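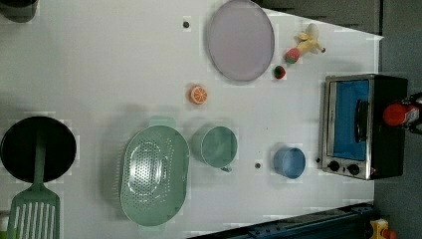
Maureen Haslam asked at the last check-in why we're still fussing over fingertips when the Esmont grant was meant to get us to the side-by-side runs by spring. Fair question, Kirsten, and I told her I'd answer it in the written report so you'd both have it. Short version: the side-by-side runs did start, they started late, and the fingertips are a big part of why.

Esmont gripper comparison, second progress report
May 21, 2019
To: Kirsten Grewal
Cc: Maureen Haslam

Where we are

You'll remember the plan was two grippers, one arm, one table of toy kitchen stuff, and the same set of jobs for each gripper. Pick up the banana, put the orange slice on the plate, lift the mug, move the spatula off the pan. The Vullberg gripper went first and has finished its full set, 500 picks. The Mirani is partway through, and I'd guess it needs another couple of weeks (more on that below, it's been a bit of a brat).

I'm really pleased with the toy kitchen, by the way! I know there was some doubt about it when I put it in the budget. But the play food is light, it comes in every awkward shape you could ask for, and when the arm squashes something we're out pocket change. The orange slice has turned into my favorite test piece. It's low and smooth, and a gripper that can get it off a flat white table without skating it into the colander is a gripper I want to keep talking about.

What the Vullberg did well, and didn't

Round things, great. Mug and cup, great, as long as it came down on the rim and didn't try to grab the whole body. The Vullberg closes gently and it doesn't seem to care much if it's a little off center, so most of the fruit went fine on the first try.

Thin things were a mess. With the stock fingertips it got the slotted spatula by the handle maybe half the time, and when it missed, it tended to push the pan along too and then we had to stop and reset. I swapped in softer tips in March and that helped a lot -- enough that I threw out the early spatula numbers and started those over. That's your lost time, Maureen, or most of it. I could have kept the old numbers and put a footnote on them, but then the Mirani would have been compared against tips we'd never use again, and I didn't want to hand you that.

The toaster oven door is the other thing. The Vullberg can hook the handle but it can't hold on through the whole swing. I've marked it as a fail and moved on. If you'd like doors to be a bigger part of the next phase, tell me soon, as it changes which fingers I order.

The Mirani so far

It's stronger and quicker, and its fingers are narrower, so the spatula handle is no trouble at all. I ran 80 picks on just the spatula and pan to be sure I wasn't kidding myself, and I wasn't.

Where it falls down is anything with give. It pinches. You can turn the force down, but the lowest setting is still firmer than I'd like, and the strawberry-looking thing has a dent now. The plate is tricky for both grippers. You have to come in at the raised rim from the side, with the wrist tipped over, and the wrist doesn't have a lot of room there before the rest of the arm is in the way of the overhead camera. A good share of my week has gone into finding approach paths that let the camera see the rim for as long as possible before the arm covers it up.

I don't have a perfect answer on that. A second camera, low and off to one side, would do more for us than any amount of path tweaking, and I've put a line for it in the money section.

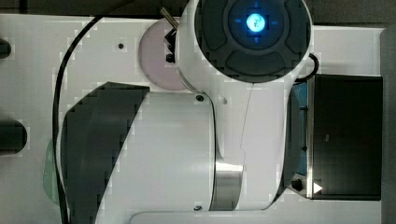 Controllers

We've been running everything through the Moson controller, and on the whole I like it. Setup was painless, the logs are readable by a normal human, and swapping grippers takes me a coffee break where it used to take a morning. The one gripe is a lag on the close command that comes and goes. Restarting clears it. I've written to their support people and got a polite reply with a long form attached, which I filled in, and we'll see.

I did look into moving to something else and decided against it for this phase. Changing controllers halfway through the Mirani set would muddy everything.

Money

We're inside the budget except for fingertips, where I've gone over by a little (the spatula again). I'd like to move $2,000 out of the travel line, which I'm not going to use, and split it between the side camera and 5 more sets of soft tips. Kirsten, I think that needs your okay in writing. An email is fine.

Next up

Finish the Mirani set, same jobs in the same order.
Try the softer tips on the Mirani too, if the mount I've drawn up fits.
Rerun the plate task on both grippers once there's a side camera.
Send you the full table of results with the raw logs, and a cleaned-up copy for Maureen without my swearing in the notes column.

If either of you wants to come by and see it running, afternoons are best -- I do my resets and calibration in the mornings and it's pretty dull to watch.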